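Subject: Re: [packing-list] Foam blocks or crumpled paper for mixed gift parcels?

On a morning in May, a member at Grirkulness wrote:

> We are putting together parcels of small things for the Horkberg fair.
> Soaps, sachets, a few little boxes, nothing heavier than a jar of cream.
> Last year we used crumpled paper and had dented corners. Is it worth
> paying for foam? And do you lay everything out first or pack as you go?
> We have 200 parcels to get through.

I pack the same sort of parcels for the shop at Skuvov, 706 of them last year, so I can answer some of this.

Foam is worth it for cartons with sharp corners. For soft items, paper is fine and cheaper. We get our offcuts from Lam, who sell them by the sack. Ask for the thick pieces and cut them down yourself with a long blade. The thin sheets tear when you push them down the side of a box.

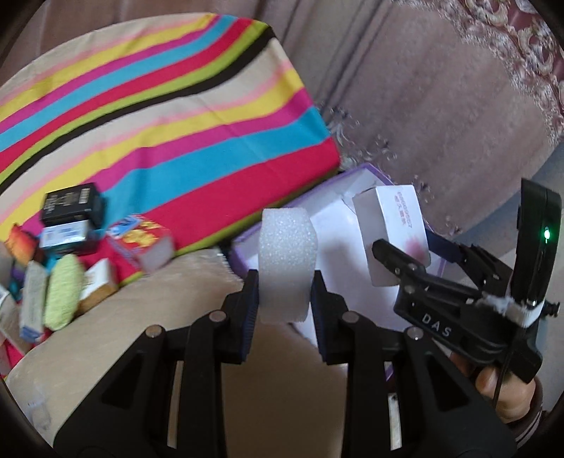

Cutting is the slow part. I do a batch in the evening and keep it in a bin by the table. A straight block is easiest to store, but you will want a few odd shapes for the gaps next to a carton. The white piece with the angled edges is the kind I save for that, and I would not trim it square. Stand it upright against the side of the carton and push down until it stops. If it springs back up, it is too tall. White foam does shed on dark paper, so brush it off before you close the lid.

On your second question, I lay everything out first. Packing as you go works if all the parcels are the same, and it sounds like yours are not. I use an upholstered surface with a striped cloth over it, which stops the small boxes from sliding. Boxes go down first, then anything flat, then sachets.
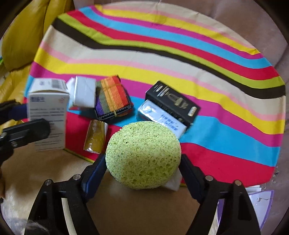 Once a set is out, check it against the slip before any of it goes in the parcel. We had 2 complaints last year and both were for a missing sachet. They slip under things.

If you include a bath sponge, put it in last. It fills the top of the parcel and you can leave out a piece of foam. Don't press it flat to make the lid close. Go up a box size.

> Also, does anyone know the smallest order for printed tape?

Our printer wanted 2,000 meters, so we stayed with plain. I can send the box sizes we use if that would help. They are on a sheet at the shop and I will be back there after lunch.

Skuvov packing room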